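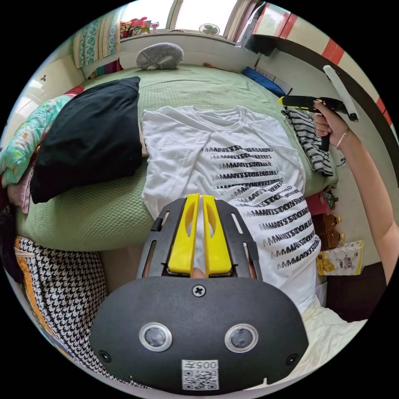
Renzo Fiore
Writer, reluctant folder, keeper of this blog

Friday, August 4, 2023

I have been told, by people who mean well, that there is a method for folding T-shirts which takes two seconds. You pinch it here, pinch it there, cross your arms like a cheap magician and the thing drops into a perfect rectangle. I have watched the video eight times. What I get is a sort of cotton croissant.

So I have gone back to the old way, which is to lay the shirt flat on the bed, neck away from me, and look at it for a while. White shirt, green bedspread, big black lettering stacked down the front in rows that bend and swell as if they'd been printed during an earthquake. It says something about doohbeers. I have never met a doohbeer. I couldn't tell you how to order one.

The trouble with folding on the bed is that the bed is already full. There's a black pillow the size of a small dog, and beside it the heap where blankets go to wait: the flowery mint quilt, the houndstooth one, something pink underneath that I haven't looked into. The striped thing on the right is folded, and I'd like that noted, even if it is sliding over the side. And up at the wall sits the grey plush animal, which is round and may be a seal or may be a potato. Fulvio says seal. Fulvio also said we should move to Piltgate for the light.

He folds like someone who once worked in a shop, in thirds, with a flat hand. I fold in half and then in half again and then push. We have discussed this. In May he bought a set of drawer dividers so that our shirts could stand upright in rows like files, and for one week you could open the drawer and read the spines. Then I did a wash.

There are some 40 T-shirts in this flat, and I wear six of them. The rest are kept for painting the hall. If every one of them were called up for decorating duty we could do the whole street and the bus shelter. I did try a clear-out in spring and filled a bag for the charity shop, and it stood by the front door so long that I started taking things back out of it.

Anyway, the doohbeers shirt stays. Sleeves in, bottom up, top over, and the lettering ends up inside out of sight, so I'll have to unfold it on Sunday to find out which one it is. The sheet is next. It's fitted. I'm going to put the kettle on first.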